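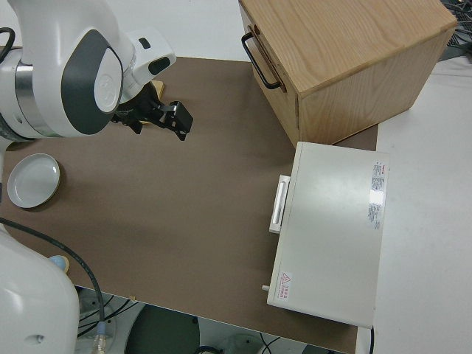 Does adding more demos of the same task make the policy better? Up to a point, and we passed that point sometime last week.

Wednesday, late. Should be asleep. Writing this down before I forget what order things happened in.

So the question Tamara has been pushing since March. Same total number of demonstrations, two ways to spend it. Either you collect them all with things placed neatly where you planned, or you spend part of the budget on starts that are already bad. Gripper too low, drawer half open, dish shoved over. Recovery starts, we call them. Her bet is that a few bad starts are worth a pile of good ones. My bet was that it would wash out. I said so in front of everybody at the Monday thing, which I now regret.

Setup for the drawer task today, nothing fancy. Brown mat, white dish on the left, the oak box with the black handle over on the right. Arm starts low over the mat. Task is open drawer, then stop. That's all. The "then stop" part is what kills us. Old policy opens the drawer and then keeps tugging, or lets go and grabs the handle again like it forgot it did it already.

Ran the clean-only policy first. 20 trials. Junhao reset between trials and called out, I logged. He is faster at resets than me and also much more bored by them, so he hums. Same four bars of something all morning.

Clean-only got 12. Which is fine? I guess? It's what we had on the old mat too so at least nothing drifted. Failures mostly the same kind. It comes in a bit short of the handle, closes on air, and then just carries on with the pull as if it has something. Full confident pull with nothing in its fingers. Then stops, very pleased with itself. I wrote "air pull" in the log so many times I started writing AP.

Then lunch, late. Orathai had rice from home and gave me half of it, owe her now.

After lunch the mixed policy. Same number of demos in training, same seed, same everything, I checked the config against the morning one twice becuase last month I compared two runs that had different image crops and lost a whole weekend to it. Not doing that again. Diffed the files. Only the data list is different.

First trial it came in short, same as the other one. Closed on air. And I thought ok, here we go, AP. But it opened again, moved in, closed on the handle, pulled. Junhao stopped humming. It did that again a bit later, and then one where it clipped the side of the handle and backed off and came in straighter.

Mixed ended with 3 failures. Out of the same 20. So 17 good against 12. I know it's small. I KNOW. Tamara came by at the end and read the sheet over my shoulder and didn't say "I told you", just asked which three. Very her.

The three, since she wants them written up:
- one where it retried and retried and ran out the clock. Never gave up, never got it. So that's a new failure we did not have before, worth noting – the clean one at least fails quickly
- one where it opened the drawer properly and then went back for it. Old habit
- one I honestly can't explain, arm drifted left toward the dish and hung there. Junhao thinks it's the light, sun had come round by then. Maybe. Need to rerun with the blinds down

What I don't trust yet: I was scoring, and I knew which policy was running. Junhao too. There was one in the morning where the drawer moved a bit and I gave it a fail, and one in the afternoon that moved maybe the same and I hesitated. Marked it fail in the end but I felt myself wanting to be nice to it. That's bad. Vasilică can score from the recordings without knowing which is which, he already said he would if we strip the names off. Should have done it like that from the start, it's in the method section of the draft for gods sake, I wrote it.

Also order. All clean in the morning, all mixed in the afternoon. Stupid. Should be shuffled. Light changes, motors warm up, I get sloppy. Tomorrow we interleave, Junhao will hate it because it means swapping checkpoints every trial and the load takes forever on the Rodero machine. Could write a script that keeps both in memory and flips a coin, and doesn't tell us the result of the coin. Two birds. Is there enough memory? Ask Paula, she set that box up.

Other thing. How bad should a bad start be? Right now we just sort of... put the arm somewhere wrong. Orathai collected most of the recovery ones and hers are gentle, a little off. Mine are nasty. If you train on mine alone I bet you get the endless retrying thing. Nobody logged who did which but the timestamps are there and she was only in on certain days so I can split it. Would be a nice small table if it comes out. If it doesn't I never mentioned it.

The Prevdale people report something in the other direction, their recovery data made the normal cases worse. Paula sent me the draft. But they used far more of it than us, more than half the set, and a pouring task where retrying is a terrible idea anyway. You can't un-pour. Drawer is forgiving. So maybe the honest claim is only "for things you can try again". Smaller claim. I like it better, Tamara will want the bigger one.

Phone with Mom at 7, missed it, called back at 9, she was already half asleep. Have to go see them before the Nindberg deadline or it won't happen.

Tomorrow
- blinds down, whole day
- coin script, blind names, before ANY trials
- rerun both, interleaved
- split recovery demos by collector
- send Vasilică the stripped recordings form today anyway, good practice for him and I want to see if he agrees with my fails
- rice for Orathai

Knee hurts from kneeling by the table all day. Going to bed.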